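Section 4. Checking the panel before you fit the plugs

The supplier's leaflet says any panel in the Dunstan series can be plugged straight out of the crate. We doubt it, and we would like you to doubt it too. Check every panel as follows.

1. Read the part number on the crate label. It should be 1361. Do not rely on the color of the label, which has changed twice.

2. Support the panel so that you can see both faces. A panel lying flat on a bench has been half checked at best.

3. Go around the edge of each large opening with a gloved finger. The corners should be rounded. "Deburred" on the packing slip means very little.

4. Find the small round holes and compare them with the drawing. Some take a plug and some stay open. 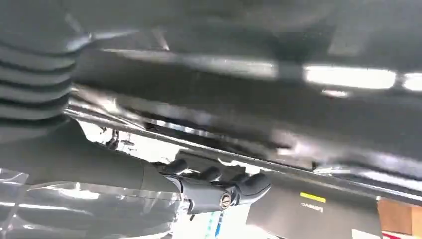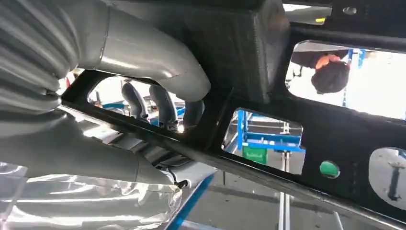
Fig. 2. Second picture: black panel with its openings, green plug fitted at lower right.

5. Press each plug in by hand until the rim sits flat. If it needs a mallet, it is the wrong plug, whatever the bag says.

6. Pull on the plug. If it turns or lifts, throw it out and fit a new one.

Note: Skorard plugs come in bags of 144. We have yet to open a bag that held only one size.

Caution: Cut edges can be sharp even where they look smooth. Keep your gloves on through step 6.

Questions about the drawing go to Feng-yi Wu. Revised 8/4/25.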